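Bench notes, Eltard pick policy, November, started 9:40 am

New checkpoint from the Skondham run on the robot this morning. 3,000 sim episodes plus 509 teleop demos. Question for today is the same as last week: does the wrist view earn its keep, or can we drop it and save the bandwidth?

Offsets first. Yellow is the colour of everything over here so the depth net gets glare back off it, worse on the wrist cam than the head. Turned the exposure down two stops – helped a bit.

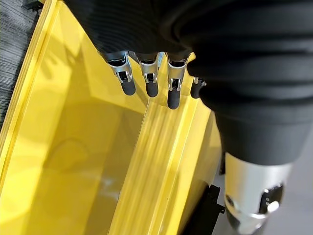

Usman Shaikh reckons the exposure is a distraction and I should be masking the fingers out before the encoder, because the policy is probably reading its own fingertips and ignoring the plastic. Fair point. Will try tonight on the Gosa box if it's free.

Went through the demo set while the masks were rendering. 21 of the 509 have a dropped wrist stream, so 488 usable. Should have caught that before training, grr. Note to self: the logger doesnt warn on a dead stream, it just writes the last image over and over.

Bin to shelf is still the task. Both arms, one policy, action chunks of 16.
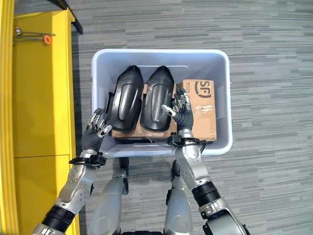
Chunk length matters more than I expected. At 32 the arms commit too early and any wrist correction comes in after the grasp is already decided. At 8 it dithers over the bin. Staying on 16 until Halima Nwankwo has the latency numbers.

Ablation plan: head only, head + right wrist, head + both. Same seeds, same start poses, 700 ms cap on inference. No tuning between arms of the comparision.
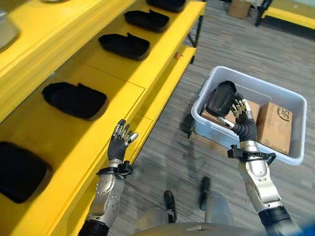 Place error is where I'd expect the wrist view to pay off. Head view has the longer sightline and the far slots get foreshortened. With five black pads along the top tier and the furthest one only half in view, the head camera has little to go on for that end. Score place error per slot, near to far, and don't average it.

Also want the left hand logged separately. If it idles beside the shelf during right-hand grasps, that's wasted capacity in the action head.

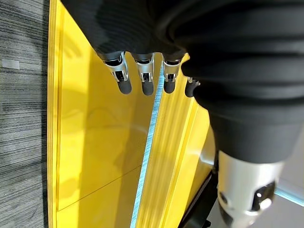 TO DO / OPEN

Retrain on the 488, fingers masked and unmasked
Logger: fail loudly on a repeated image
Ask Abugri about a polarising filter for the wrist lens
Latency numbers (Halima)
Left wrist extrinsics look a hair off, redo before the ablation – not after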